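Category: Student Projects > Apparel and Textile Care

Folding and Storage of Knit Athletic Tops: Project Report

September 20, 2018

1. Purpose

The equipment room at Tarkgate stores team tops in shallow drawers. By the end of last season the drawers no longer closed, and tops came out with hard creases across the chest and bent trim. The project compared two ways of folding a knit top and measured drawer space and crease marks after storage. A third question, whether the fold could be done by one person on a standard table, was added in August.

2. Materials

The stock was 238 tops, all short sleeved, in mixed sizes. Most were from the Koyama order and the rest were older Wornel tops with a heavier knit. Drawers were the Stolik pattern already in the room. The table was covered with a gray textured fabric because knit slides on a bare top and the first fold moves before the second is made.

3. Method

Fold A was the usual one. The top is laid face down, both sides are turned to the center, and the hem is brought up to the neck in two turns.

Fold B was a long fold. The top is laid flat and folded once along its length, so that the two layers of the body lie one over the other. It is then pulled straight from both ends and turned in from the narrow end. The pull is light. If it is too strong the upper layer moves ahead of the lower one and the seam ends up on a slant.

Each fold was repeated by 6 students. Tops were left in closed drawers for two weeks and then checked by the same person under the same lamp. Creases were marked as none, light or hard. A crease that went away when the top was shaken once was marked light.

4. Results

Fold B took less drawer height for the thin knit and more for the heavy knit. The Koyama tops had fewer hard creases with Fold B. The Wornel tops showed no clear difference.

Contrast panels were the main source of trouble in both folds. The white fabric wrinkles where it is joined to the body, and the striped trim does not bend the same way as the knit beside it. When trim was left rumpled under the top layer, the mark was still there after storage. Smoothing the panels by hand before the first fold took about 2 minutes for a full stack and removed most of these marks.

Seams with raised stitching should be kept off the fold line. In Fold B the ridge can be seen and felt through one layer only, so it is easy to check before turning the top in.

5. Limits

Tops were not weighed. Drawer height was read with a steel ruler, and the Stolik drawers are not all square. Washing was outside the project. Small marks on the fabric were left alone and not recorded.

6. Recommendation

Use Fold B for the thin knit and keep Fold A for the heavy knit. Store the two in separate drawers. Smooth panels and trim first.

Contact the department | Back to top
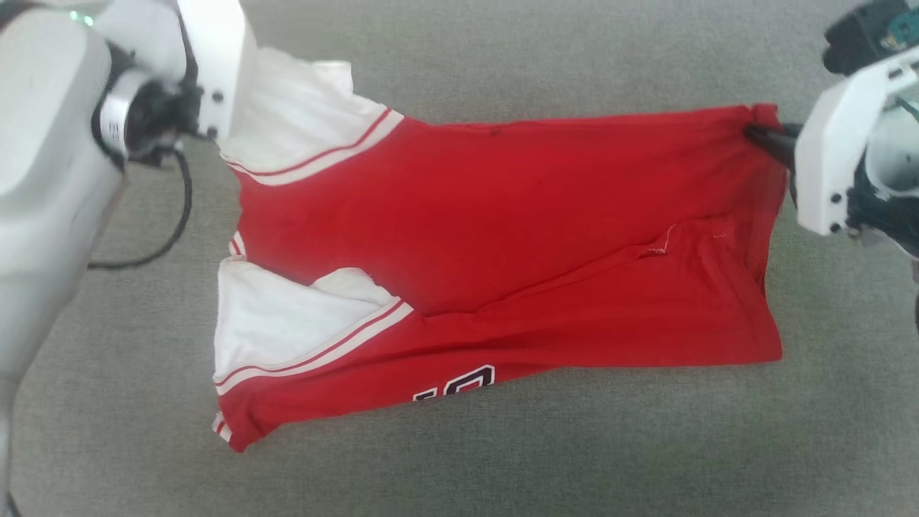
Behrouz Kordestani

Red top with white panels and striped trim, drawn out lengthwise. The panels at the wide end still have folds in them, and the stitched seam runs on a diagonal across the body. In Fold B this seam is checked before the narrow end is turned in.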